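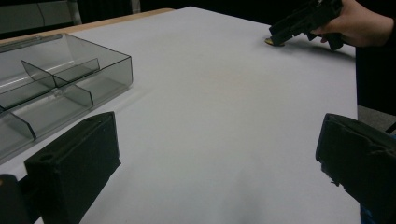 **Lý Community Help > Home & Small Business > Mail and Shipping**

## Can I ship small items in a plain envelope, or do I need a padded one?

Posted by **buttonjar_76**, 22 November 2022

I started selling odds and ends from my craft supplies last month. Mostly beads, buttons and small rings for jewelry making. Nothing is worth much. A typical order is 4 pieces and the whole thing weighs less than a letter.

I have been using regular paper envelopes with a stamp and writing the address by hand. Two buyers now say the envelope showed up torn and empty. One of them got the envelope in a plastic bag with an apology note from the mail carrier. I refunded both.

I have 300 plain envelopes left and would like to use them up if there is a way to do it. Padded mailers cost more than the stamps do, and at my prices that wipes out the sale. Is there some trick to packing small parts flat, or should I give up and raise my shipping charge?

I'm selling through Cidell, if that matters. They let me set my own shipping rate.
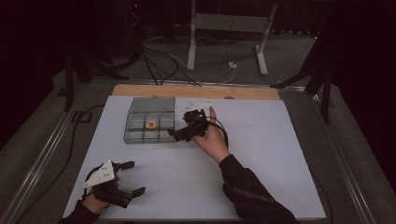 ## Replies

**rovden_route**

The envelopes tore because they went through a sorting machine. Letters get pulled around rollers and belts at high speed, and anything hard and lumpy gets stopped while the paper keeps going. Writing "hand cancel" on the front might help at one end of the trip. It does nothing once the letter gets to the next sorting center.

A letter has to be bendable and have an even thickness. Beads fail on both. In the US you are looking at the package rate for these, even if the envelope is light. Some people pay the extra charge for an envelope that can't go through the machines, and that works for flat items, but it has no tracking. Ask at the counter before you buy postage, as the rules on thickness are strict and the clerk will have the slot gauge right there.

You can still use your plain envelopes inside the mailer. Put the parts in a small zip bag, tape the bag to a piece of cereal box cardboard so it can't slide, fold the card over and tape it shut. Then put that in the plain envelope with the packing slip, and the envelope goes in the mailer. It keeps the order neat and it uses up your stock.

For mailers, buy the smallest size in a big pack. The small packs at the drugstore are a bad deal. I got mine from Dano for 43 cents each. They are thin, but I have not had one split.

Raise the shipping charge and lower the item price a little if you are worried about scaring people off. Buyers look at the total.

**greta's attic**

just use more tape

**pearlandtwine**

I agree with most of the first reply. Two things to add.

Set a minimum order. I did this in my own shop and it fixed the problem for me. One button costs the same to mail as thirty, so the small orders were the ones losing money. I got a couple of complaints and then they stopped.

Also, check what Cidell says about lost orders. On my account there is a setting under Shipping called "Tracked only." With it turned off, an untracked order that a buyer reports missing is refunded out of your balance and you can't dispute it. With it turned on, you have to upload a tracking number within a few days, but you get to respond before any money moves. It was off when I opened my account.

I would not put rings or anything round in a letter envelope even with cardboard. They roll to one corner and wear through the paper. Tape each one down separately, or use a strip of bubble wrap folded over. 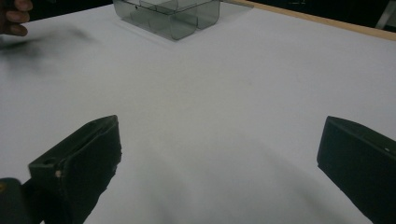

**pearlandtwine**
*Topic Helper, Mail and Shipping*

Adding a note, as I was asked by message about shipping outside the US. You need a customs form for goods, and that includes beads. Plain letter mail is for documents only on most international routes. List what the item is ("glass beads," "plastic buttons") and the price the buyer paid. Don't write "gift" on something you sold.

I moved the other question about printing labels at home to its own thread.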